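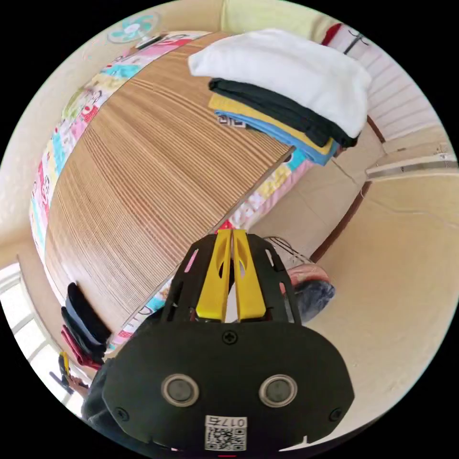 *Page last changed: August, 3 pm*

**Grovia opens its second plant shop, in Zasville**

Hello from a very dusty back office! I'm Sizwe Mokgethi and I run Grovia, and I'm so pleased to tell you that our second shop opens in Zasville this month. We've been selling houseplants and herbs from the Dhanial shop for 11 years, and people have been asking for a Zasville branch for most of them (you know who you are).

The new place is on Vekoso Lane, in what used to be the shoe repairer's. It's bigger than Dhanial, with north light at the front for the ferns and a proper potting bench where you can bring in anything that's outgrown its pot. Repotting is free for the whole of the opening month – you only pay for the compost.

We'll have 12 kinds of basil and mint, plus the trailing plants that always sell out by lunchtime at Dhanial. I'm growing the chillies myself and they're a bit behind, so please be patient with me on those!

I'll also be running three evening classes on keeping herbs alive indoors. They start at 6.30 pm, there are 10 places on each, and tea and cake are included. You can book at the till in either shop.

Opening hours are 9 am to 5.30 pm, and the Dhanial shop carries on just as before, same staff, same hours.

**Press:** I'm happy to chat, show you round or send more details. Ask for Sizwe at either shop, mornings are best.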